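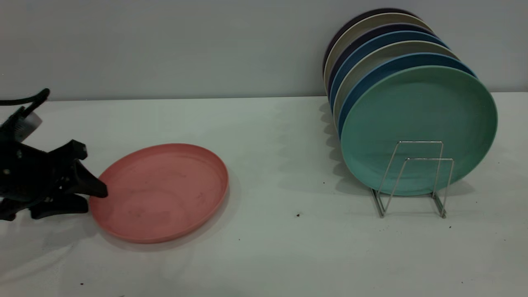
How should plates be put into a drying rack so that they are easy to take out again?

Stand each one on its edge, all facing the same direction, and fill the rack from the back toward the front. The plate you reach for first is then the one nearest your hand, and you don't have to drag it past its neighbors.

Brudico Home Skills Course
Handout for Unit 2: Plates, Racks and Shelves
Posted in July by the course tutor

Welcome back, everybody! I know a whole unit on plates sounds like a lot, but I have been teaching this course long enough to see how many chipped rims come from hurrying, and I would love for you to take your time with this one.

Before you start, clear the counter and wipe it down. Put the rack where your stronger hand can reach it without crossing over your body (left-handers, please do move it, the rack doesn't mind). Look each plate over on both sides before it goes in. Smudges near the middle are easy to miss if you only check the rim, so tip the plate toward the light and have a good look. Anything with marks on it goes flat on the counter for a second wash.

Hold the plate by the rim, thumb on the front and fingers behind, and lower it until the bottom edge settles. Let go slowly. If it rolls, it isn't seated yet.

A word about mixed colors. The practice set we use, which the Stostitano catalog lists under the name Lu, comes in several colors, and I'm fond of it for teaching. You can say "take the mint one" across a noisy kitchen and be understood right away! With plain white plates I end up pointing and waving. 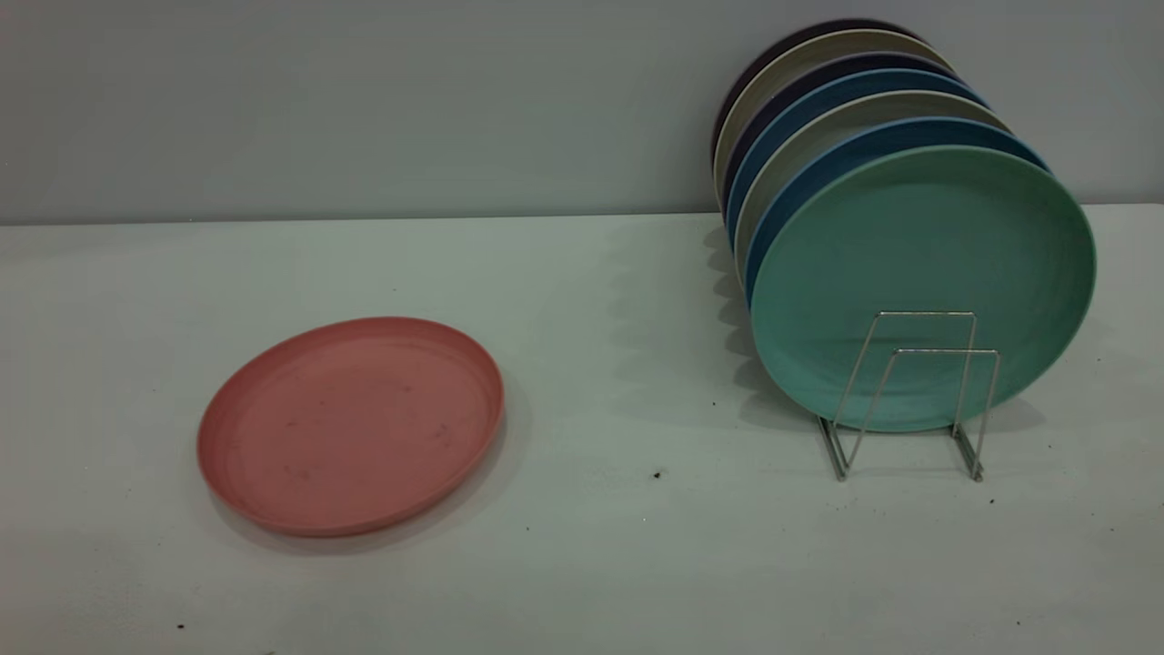 Seven plates racked with the mint green in front, and the pink one lying flat on the counter.

For practice at home, load your own rack, unload it, and load it again in a different order, small plates in front one time and behind the next. Write down which way felt steadier. The reading is in the Wimeo workbook, page 28, and the notes on shelf liners come after it. Bring a dish towel to the next class, please, a flat-woven one if you have it.

Comments

I always put mine in front to back and wondered why my knuckles hurt. Trying it the other way tonight.

Does this work for bowls too? Mine slide all over.

Could you post the towel notes early? I'm missing the evening class.

We use cookies to remember your settings. Accept / Manage choices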